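Test-Fitting a Plastic Cover on a Stamped Metal Panel

I love this part of a build! You've got your pressed panel, you've got your molded cover, and you finally get to see how the two get along. Do it slowly and you'll save yourself a lot of filing later.

1. Lay the panel flat

Pick a table bigger than the panel, so no corner hangs over. Stainless steel is great because it wipes clean and any grit shows up fast. Set the long side of the panel parallel to the front edge of the table. Wipe both faces first – one metal chip underneath will tip the whole thing and throw off your fit.

2. Get to know the holes

Run a finger along the ribs and find every opening before you pick up the cover. Round holes and oblong slots do different jobs. On my Patidora panels the round ones locate the part and the slots leave a little room to slide it. Mark the ones you need with masking tape (pencil vanishes on gray metal, ask me how I know).

3. Hover before you drop

Bring the cover in at an angle, low over the middle of the panel, and stop before anything touches. Now bend down and look underneath! Check where the boss and the cutouts are headed, and turn the cover if they don't match your tape.
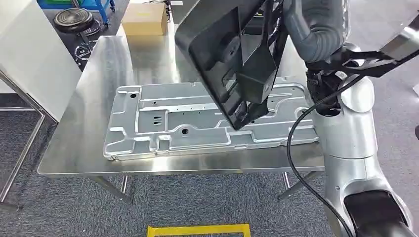 4. Lower one edge at a time

Let the lower edge down first, then ease the rest flat. It should settle with light finger pressure. If it rocks, lift it straight off and look for a rib it's sitting on. Greer Semple taught me to try a bit of modeling clay on the high spots – the squashed bits show you exactly where it's rubbing.

5. Fasten loosely

Start all the screws by hand, then tighten a little at a time, working across from corner to corner.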